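Home | Films | Screenings | Take part | Contact

Last updated: May

Call for participants: Kellgate folk club documentary

We are making a feature-length film on the folk club that met above the Rai in Kellgate, and we want to hear from people who sang, played or listened there. You don't need to have been well known. We have plenty of performers already and are short of regulars.

Interviews take place in Udstead and last up to 3 hours, with a break for food. We pay travel and a fee of £300.

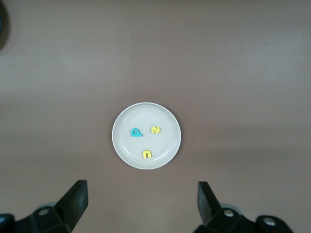 We would also like to borrow tapes, posters and letters. Valter Berge will copy them and post them back within 7 days. Please don't send originals until he has replied to you.

To apply, write to Krishnamoorthy Kandasamy at the Circombe office with the years you attended and a phone number.

Comments

janet_m: I was on the door for two winters. Does that count?

K. Kandasamy: Yes, Janet, please write in.

Oldstrings: Have you got the last night on tape? My brother recorded it but the sound is poor.

Pru: Will it be shown in Circombe?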